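Dillel 5 - grasp planning and simulation toolkit

Dillel plans grasps for two-finger grippers and lets you try them in simulation before anything real has to move. Version 5 is our favourite so far, and most of the credit goes to Yurt, the new contact solver underneath it.

The old solver was fine with small parts but got fussy with big boxy ones, where a finger might meet an edge well before it met a face. Yurt checks both fingers and the palm against the object at every step, and it does this quickly enough that you can drag the approach angle with the mouse and watch the plan change as you go (we lost most of an afternoon to this!).

The wrist view is back too. It uses plain flat shading with no textures, so it opens fast on an ordinary laptop, and you get the hard edges of palm, fingers and object from right up close.
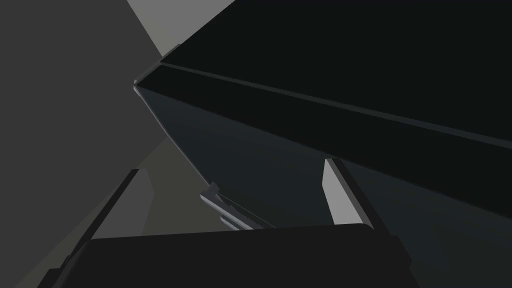 Grostard wrote to us in July that the planner now gives up gracefully on a bad approach, where it used to keep nudging the wrist until the time limit ran out, and asked whether the retry count could be set per object. It can! Look for retry_limit in the object file.

What comes with it:

Planner, with Yurt built in
Wrist view and fixed view
Object library, 1,316 meshes
12 ready-made gripper models, all two-finger
Sidolow importer for older cell layouts

The importer reads Sidolow files directly and keeps your joint names. Mesh scale still has to be set by hand - sorry, we're working on it.

Dillel runs on Linux and Windows. A graphics card helps with the wrist view but the planner doesn't need one. Licences are per machine, and updates within version 5 are included.

Page updated January 19, 2020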